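Smart Home Notes – September

Hello again! I'm back at my desk, the inbox is a mess, and I've spent far too much of the past month arguing with light switches. First up is the one most of you wrote in to ask me for.

One app or five? My month with the Standis hub 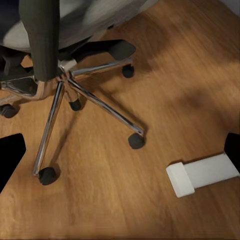
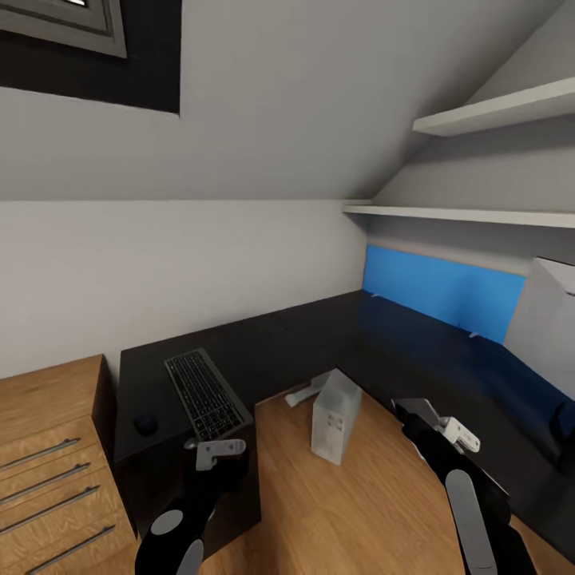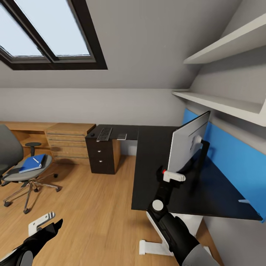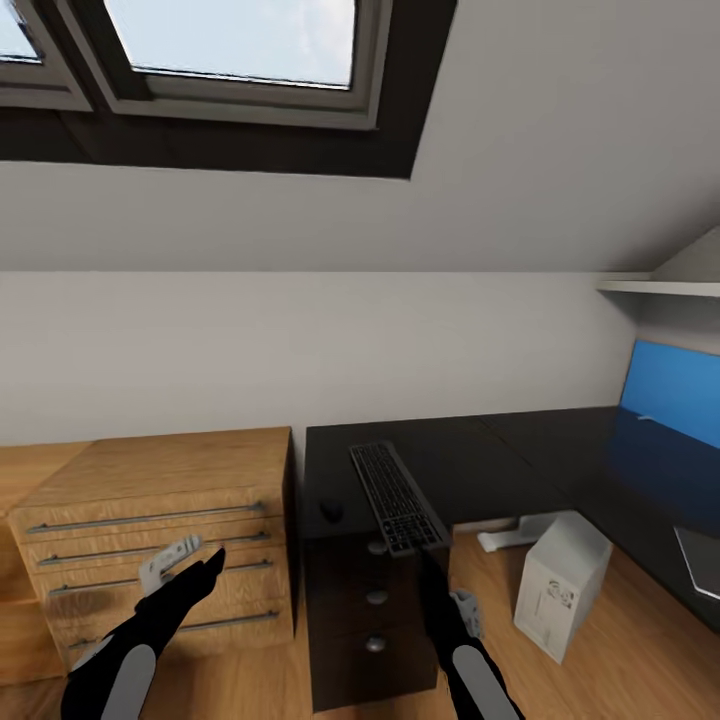 Setting up the Standis

I plugged it into the router after dinner and had 11 devices on it before bed, which beats my old Stollau box by a mile (that one took a weekend and a phone call to my brother-in-law). Bulbs and plugs joined right away. The thermostat wanted its code typed in twice, and the blinds sulked until I deleted them from their own app first. If you have Preltmont blinds, do that before anything else and save yourself an hour.

What I like: scenes are easy to build, and they keep running when the internet drops. I pulled the cable to check, and the hall lights still came on at sunset. What I don't like: the app hides the schedule page three menus deep, and you can't rename a room once it has devices in it. Come on!

Raphaël Huet wrote to ask if it works with older infrared stuff. Yes, with the add-on blaster, but it needs a clear line to the TV and mine missed the volume command a lot. I'd wait for the next version.

Reader tip

Nayeli Sotelo puts a strip of masking tape on every smart plug with the name it has in the app. I did all of mine the same evening – no more switching off the fridge when I meant the lamp.

Coming next month

Radwa Bensaid is lending me her two door sensors so I can see how long the batteries really last, and I'm finally going to try voice control in the kitchen. Send questions by replying to this email. I do read them all, just slowly.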